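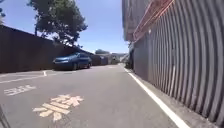

**Begehungsprotokoll, 27. August 2025**
Projekt Ekus – Bestandsaufnahme der Außenwege, Abschnitte 1 bis 4
Bearbeitung: Ha-rang Ahn, Tanko Ekwueme

Die Begehung erfolgte vormittags zu Fuß, ohne Sperrung. Grundlage war der Lageplan aus dem April, Maßstab und Nummerierung wurden übernommen. Abschnitt 1 (Zufahrtsgasse) ist im Plan mit einer Länge von 54 m eingetragen. Die Stellplatzmarkierung ist gesondert aufzunehmen, da sie im Plan fehlt. Messrad Viser vor Beginn geprüft, Abweichung unerheblich.

Abschnitt 2 umfasst Treppe, Geländer und den Baumstandort mit Einfassung. Das Stabgeländer wurde von T. Ekwueme auf festen Sitz geprüft; 11 Befestigungspunkte sind zur Nachkontrolle vorgemerkt. Die Lichtraumhöhe unter den Ästen ist noch nicht eingemessen.

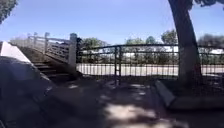
*Abschnitt 2: Betontreppe mit weißem Geländer, rechts Baum mit Betoneinfassung, dahinter dunkler Metallzaun.*

Zum Einfassungsbord liegt keine Angabe über das Baujahr vor. Anfrage beim Planarchiv gestellt, Aktenzeichen folgt. Der Wurzelbereich ist bei einer späteren Aufgrabung von Hand freizulegen.
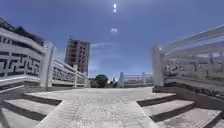

Für Abschnitt 3 ist vorrangig zu klären, ob die Oberflächenreinigung vor oder nach der Fugenaufnahme stattfinden soll. H. Ahn spricht sich für die Aufnahme im Ist-Zustand aus, weil Pumer für die Reinigung ohnehin eine Probefläche verlangt. Als Probefläche kommt das durchbrochene oder reliefierte Mäanderfeld der linken Balustrade nicht in Betracht; die Vertiefungen sind einzeln zu bearbeiten. Die Treppenläufe beiderseits des Mittelwegs werden getrennt abgerechnet. Gesamtfläche laut Plan 1.635 m², Nachrechnung steht aus.

Abschnitt 4 (Gehweg am überdachten Bereich) wurde zuletzt begangen. Das Leitsystem ist auf durchgehende Führung und Haftung der Elemente zu prüfen. Hierfür sind über 15 Messstellen vorgesehen – die genaue Verteilung legt T. Ekwueme fest. Die Reinigungsprobe mit Sani bleibt auf die Randflächen beschränkt.
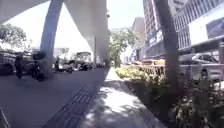 *Abschnitt 4: Gehweg mit dunklem Leitstreifen am linken Rand, links abgestellte Motorräder unter der Überdachung.*

Offen:

- Stellplatzmarkierung in den Plan übertragen (Ahn)
- Lichtraumhöhe Abschnitt 2 einmessen (Ekwueme)
- Flächenansatz Abschnitt 3 nachrechnen
- Rückmeldung Pumer zur Probefläche abwarten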